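# The gripper that wouldn't stay shut – your questions

I posted a short note in April saying our bench arm had dropped a part and I'd shut it down for a while. My inbox filled up! So I've pulled the questions together and answered them as well as I can.

## What happened?

The arm was partway through a long pick-and-place run, sorting small metal parts. On cycle 198 the fingers opened in midair and the part fell. Then the arm went right on to the drop-off spot, "placed" nothing at all, and logged a good cycle. That second bit is what bugged me most.

## Was anyone hurt?

No. Mahmoud was standing outside the taped line. We did stop everything with the e-stop and left it off until Sunday, when Olaia and I could both be in the shop.

## So what was the cause?

A cable. The gripper's power lead had been rubbing at the wrist joint, and at one particular angle it cut out for a split second. When the power came back, the gripper controller (ours is a Flarnell) restarted and ran its homing move, and homing starts by opening the fingers. I'd set it up that way myself, so I can't blame anybody else.

## Why did the log say everything was fine?

My script only checked that the close command had been sent. It never asked the gripper how wide the fingers were afterward. Sobia spotted that in maybe a minute of reading, after I'd been staring at it all evening.

## What did you change?

- New cable with a proper loop of slack at the wrist
- Homing on power-up is turned off, so the fingers hold where they are until someone tells them to move
- The script reads finger width before and after every lift, and stops the arm if the number is off

## How are you testing it?

Slowly! I start with the fingers wide open over the mat and run the close and open moves with nothing between them, wiggling the wrist through its full range. 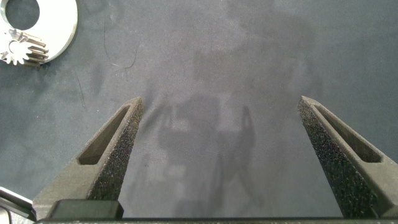
Only after that do I let it pick anything up. We're at 522 cycles since the repair with no resets – I'd like a lot more before I call it done.

## Could mine do the same thing?

If your gripper homes itself on power-up, yes, it could. Keep your hands clear, cut the gripper power with nothing in the fingers, bring it back, and watch what they do. Maite tried it on the arm at Skollmont and hers popped open too.

## Can I get the new script?

Sure, send me a note. It's still messy, and Olaia wants to clean up the stop routine first, so give us a couple of weeks.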